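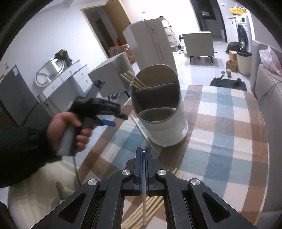
Chopsticks, Triggers and My Sore Thumb: Trying the Shek Hand Grippers

Have you ever bought something because the video made it look easy? Hi, that's me, and this is the Shek kit from Skarkau. It's a pair of hand-held grippers, one per hand, meant for recording chores so a robot arm can learn them later. I don't own a robot arm (yet!). I rented the kit for 40 days anyway.

My first job was chopsticks, into the holder and back out. I figured I'd be great at it in 20 minutes. Ha. The blue pads are grippy, I'll give them that, and a skinny stick stays put once you've squeezed it. Lining up two jaws with something that thin is the hard part, and I kept steering with my elbow like I was parking a truck.

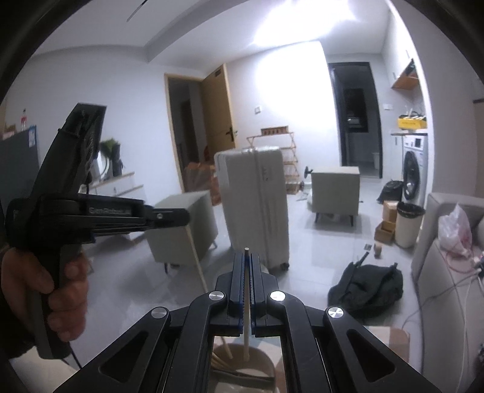
By the second evening I'd slowed way down and it got a lot more fun. My friend Laimutė Vītola has the older Solo kit and swears it's lighter, and after 8 rounds in a row my thumb agrees with her. The cables bug me too, I'm forever moving them off my knee.

Would I rent it again? Yep, but I'd ask Skarkau for smaller handles first. I've already emailed them and I'll update this post when they write back.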